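Workshop notebook, May
Glue trials for the hall bench

Started 8:20. Cool in the shop, stove lit, took an hour before the bench top stopped feeling cold to the hand. Moved the glue bottles to the shelf by the door last night and they were fine to pour.

Work in hand

Bench for the Rivas front hall. Ash seat, ash legs, one stretcher. Seat is 1646 mm long finished, made up from four boards. Legs are cut and squared. Seat boards are planed but not jointed, and I don't want to joint them until the glue question is settled. The last seat in ash opened up at one end over the winter and Crescencio thinks it was starved of glue. I think the boards moved. Either could be right.

Samples

Cut offcuts from the same boards into pairs, each piece 36 mm wide. Two glues:

Rilis, the yellow one we always use.
Starklow, slower, thinner, supposed to give more open time.

Three pairs of each. Rilis pairs clamped at 9:05, Starklow pairs at 9:25. Used the small bar clamps for all of them and tried to keep the same turn on each handle. Squeeze-out on the Rilis was an even line of beads. Starklow ran down the face on two pairs and I had to wipe it. Wrote R1 to R3 and S1 to S3 on the end grain in pencil, because marker bled into the wood last time and we lost track of which was which.

Starklow S2 slid when I tightened it. Took it apart, reset with a pinch of salt in the joint, clamped again. Treat S2 as doubtful.

Floor and bins

Osian wants the kitchen corner kept clear for as long as the stain is open. Labels and packaging go in the round bin, small stuff off the mat first.

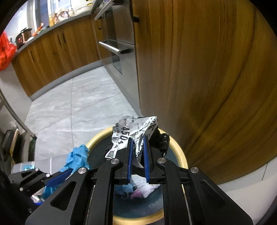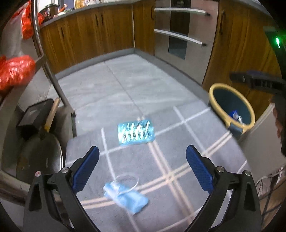
Breaking the samples

Rilis pairs out of the clamps at 1:30, Starklow pairs at 3:00. The bottle gives a longer time for Starklow and I went by that. Scraped the lines, put each sample across two blocks and leaned on it with the long lever, weights hung off the end until it went.

R1: broke in the wood, well clear of the line.
R2: broke in the wood.
R3: half in the wood, half along the glue. Dull patch at one end where the plane had skipped.
S1: broke in the wood.
S2: came apart on the line, clean. Discount it.
S3: broke in the wood, with more weight on than any of the Rilis ones.

Not enough samples to say Starklow is stronger. Enough to say neither is weak when the faces are good. R3 points at my planing more than at the glue. Checked the jointer with a straightedge and the outfeed table is a hair low. Shimmed it, ran two test edges, no light between them now.

Decision: Starklow for the seat. With four boards that long I need the time to get everything lined up before it grabs. Rilis for the leg joints, where it goes together fast anyway.

Stain

Three strips of ash in Vatura medium brown: one coat, two coats, and one coat over a damp-raised grain. The third is the closest to the hall paneling. Two coats goes too red. Sanded the strips to 220 first. Crescencio to look at them by the window in daylight before we commit.

Materials

Stretcher stock: one length left at 1000 mm, enough.
Rilis: half a bottle.
Starklow: nearly full, but the seat will use a good part of it.
220 paper: last three sheets. Order more.
Drawing says 550 mm between the leg centers and the end of the stretcher mortise, which can't be right. Ask Osian before cutting anything.

Tomorrow

Joint the seat boards, dry clamp, check for twist. Glue before noon if it's flat. Need Crescencio for the clamping, can't do it alone at that length. Wax paper under the bars.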